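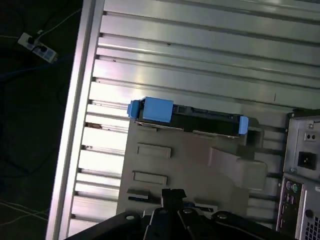 Ticket: old office tower, hard drive clicks in but isn't found at startup
Opened by: Lindalva Teixeira
Opened: 8 September 2026
Status: open, waiting on a part

Hi all, me again with the old tower from the Kollcombe office. I'm trying to get it going one more time so we can pull the invoices off it, and it's being stubborn! It powers up, the fans spin, and then I get the "no boot device" message on a black screen. Every single time.

What I've tried so far, in the order I tried it:

Reseated the drive. It sits in one of those caddies with the blue plastic tabs, the kind where you squeeze and pull and don't need a screwdriver (bless whoever came up with those). Slid it out, slid it back in, felt it click. Same message.

Swapped the data cable for one out of the Hisside box of leftovers. Same message, and now I have two cables I don't fully trust.

Put the drive in the USB dock on my laptop. It showed up after maybe 17 seconds, 500 GB, and all the folders were there. I copied the invoices folder right away, 1,004 files, and opened a handful to be sure. So the urgent part is done – please don't panic, Kurtuluş branch, your paperwork is safe.

That made me think the drive is okay and the trouble is on the board side, so I laid the case down, took the panel off and went further in.

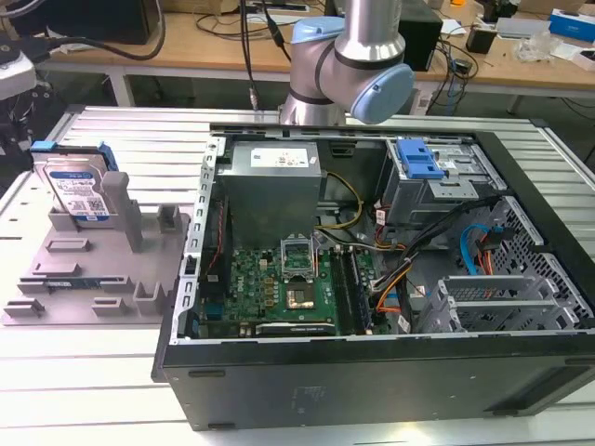 I wanted to see it with as little connected as possible. Memory out, drive out, and I opened up the processor socket too, mostly to check for old gunk and to make sure nothing was sitting crooked. I couldn't find anything bent or burned, but my eyes aren't what they were and I'd love a second opinion on that.

Next up was the settings battery. The clock in the setup screen had gone back years, and the drive port was listed as "off," which I'm pretty sure I never touched. I switched the port on, saved, restarted, and got the Windows logo. Hooray! Then I shut it down, left it unplugged for more than 30 minutes while I had lunch, and it had forgotten everything again. Clock wrong, port off, same old message.

So my money's on the battery. I've asked for a new one on the Stisska parts order, along with a fresh data cable so I can throw both of the old ones out.

Two questions while I wait:

Does anybody remember if this model needs a setup password after the battery comes out? I don't have one written down.

And is it worth putting in a bit more memory while it's open, or are we retiring it as soon as the invoices are checked?

I'll update the ticket when the battery gets here.

Lindalva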